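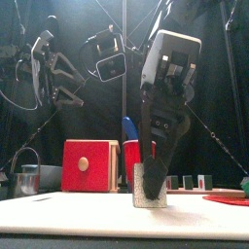 Reading time: 1 min

Tips for choosing a tidy-up arm kit for your kitchen or workshop

Many readers ask which kit they should take for sorting small things at home. I compared the Lolonar two-arm kit with the smaller one from Esby, and these are my notes.

Start with soft pieces. Speckled blocks are good for the first days, as they have flat sides and the fingers can hold them well. Glass and knives should wait.

Use a white table if you have one. Dark items are then easy to find, and crumbs also, so please wipe it before every run. Lolonar gives 50 practice tasks with the kit, and you can buy 200 more.

Keep the cables high. A cable which lies on the table will pull down a cup sooner or later - I lost two in August.
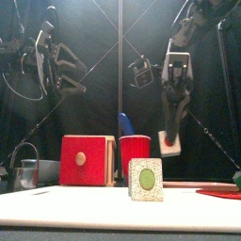
Put the taller things, like a cup with a utensil in it, at the back, and leave the front for the work. Between two items I leave the width of my hand. With the Esby kit I need more, because its fingers open wider.

About the price: Lolonar asks 615 dollars and Esby a little over 1,000, but Esby comes with the stand. The finger pads are sold separately by Bolger. They fit both kits, and you should change them when they become shiny.

I tighten all screws on Friday evening, with the power off. Small spare parts go in a Poketti box with a lid.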